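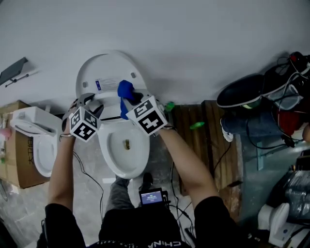

Sabine Lindemann replied: The stain near the bottom of the bowl is mineral, so more bleach will only give you a very clean stain. Try a descaler, leave it overnight with the lid down, and brush in the morning.

Ticket 229 - Brown stain in bowl, grime at back of seat
Status: Open, again
Product: Donden floor-standing toilet

Original report: Small brownish stain near the bottom of the bowl. Has survived bleach, vinegar and a strongly worded brush. Seat and lid wipe up fine, except along the rear edge by the hinges, where a blue cloth goes in hopeful and comes out gray.

Update, 4 p.m.: Bought the Telico descaler. The label promises results "in minutes" and does not say how many. Lid down, leaving it.

Update, next morning: Stain is paler and a bit smaller. It now looks like a stain with a diet plan. Second dose in.

Sabine Lindemann replied: Good. For the hinges, check whether your seat has quick-release buttons. If it does, take it off and wash it in a bucket. Don't use the descaler on the fittings.

Update: No buttons that I can find. Going in with an old toothbrush, formerly mine. Leaving the ticket open until the second dose has had its night.

Related tickets
Cardoso seat slides to the left
Troluvo cistern refills at 4 a.m.
Lid will not stay up

Search tickets Enter keyword Go

Contact support | Copyright Troluvo Help Desk | Back to top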